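3.2 Counting by the square

Anyone who has tried to count daisies in a meadow knows how quickly the eye gets lost. The square is a wonderful cure for this. Lay a grid over the ground, deal with one cell at a time, and a hopeless tangle of green turns into a job that can be finished before lunch. At Skurkmont, where the turf is short and rich in small herbs, we marked out 50 plots and recorded every rooted plant in each. At Valtonen the grass is taller, and we noted only which species were present in each cell.

The means of marking hardly matter. String and pegs suit soft soil, chalk does well on paving, and on a smooth indoor surface strips of tape give the same kind of division (Figure 2).
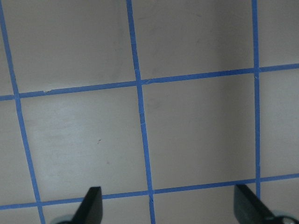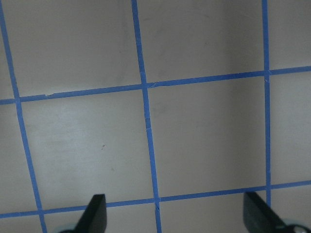
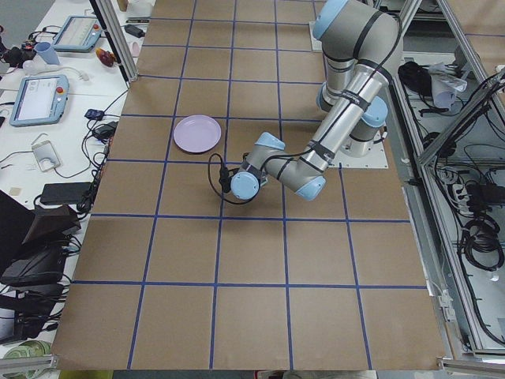

Figure 2. Grids marked out in blue tape: on a pale surface (top and middle) and on a table covered with brown paper (bottom).

What does matter, and what makes this such a pleasing problem, is the rule for plants that straddle a line. A rosette of plantain can sit happily in two cells, or even four. If it is counted in each, the total creeps up with every line added to the grid. We followed the old habit of counting a plant where its root enters the soil, and gave plants rooted exactly on a line to the cell on the north or east side. The rule sounds fussy on paper but became second nature within a morning.

Cell size was the other choice. Small cells are a joy for thyme and eyebright and a misery for thistles. In the Skurkmont plots we found 388 rooted plants with the finer grid and 300 with the coarser one, and most of the missing plants were seedlings hidden under larger leaves. We find this difference exciting, as it suggests that older surveys made with coarse grids may have passed over much of the young growth. The Tiltton records, which cover 167 plots and use the coarser grid throughout, are compared with ours in Section 4.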